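Participants wanted: do "calming" herbal teas do anything at all?

Planero is looking for adults to take part in a small home study this November. We want people who drink herbal tea in the evening, people who used to and gave up, and people who think the whole business is nonsense. That last group is hard to recruit and we would like more of you.

Some background. Walk down the tea aisle of any supermarket and you will find boxes that promise sleep, calm, focus, balance and a settled stomach. We have spent a good part of the past year reading what is printed on those boxes and asking the makers what it rests on. Most did not write back. Of those that did, several sent us customer reviews. One sent a recipe.

We don't claim the teas are useless. A hot drink and ten minutes in a chair may well make a person feel better, and that is the trouble: it is very hard to tell what the herbs add, if they add anything. Glenys Hinds, who runs the study, drinks chamomile every night and would not bet a dollar on it.
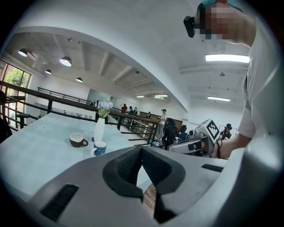 So we are going to compare. Each participant gets 16 plain packets, numbered and sealed. Some hold a blend sold as a sleep aid. The others hold a blend made to taste much the same, with none of the herbs that are supposed to do the work. You won't know which is which, and neither will the person who calls you. The packets are filled by Sawatzky, a packing firm with no stake in the result, and the list of numbers stays with them until the last diary is in.

What you would do

Drink one packet each evening for 16 evenings, made the way the sheet says.
Fill in a short diary page before bed and another when you get up.
Take two phone calls from us, one near the start and one after you finish.
Keep everything else as it is. If you have coffee after dinner, go on having coffee after dinner, and write it down.

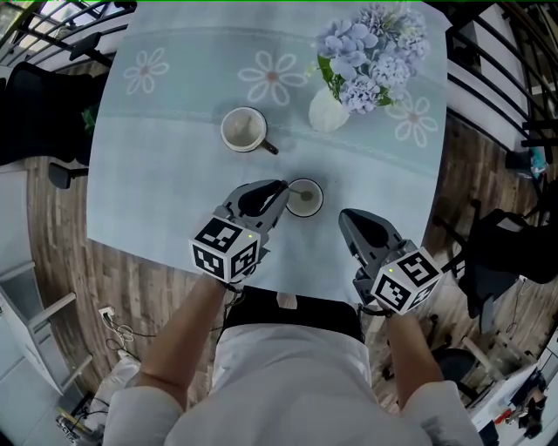 Two cups on a flowered tablecloth, with hydrangea-like blooms in a vase.

Who can take part

You should be 18 or over, able to read and write English, and home most evenings. You can't take part if you are pregnant, use prescription sleep medicine, or are allergic to daisies, ragweed or mint. If you take any regular medicine, check with your doctor or pharmacist first. "Natural" on a label does not mean safe for everyone, and we wish more labels said so.

People who work for a tea company, or who sell supplements on the side, are not eligible. Please don't ask us to make an exception.

What you get

A gift card after the second call, and a copy of the results in plain words, including if they are dull. We expect they may be. Many small studies in this area report something exciting, and we doubt that all those exciting findings would hold up a second time. Ours is small too – read it with the same suspicion.

You may stop at any point without giving a reason. We will ask whether we can keep the pages you have already filled in, and you can say no.

Who is paying

Planero pays for this out of its own funds. No tea maker has put in money, packets or advice.

How to apply

Write to Kaede Onishi, Planero, Room 1030, Skurkgate. Tell us your age, how often you drink herbal tea, and what you think it does for you. "Nothing" is a fine answer. Applications close 08/04/2021.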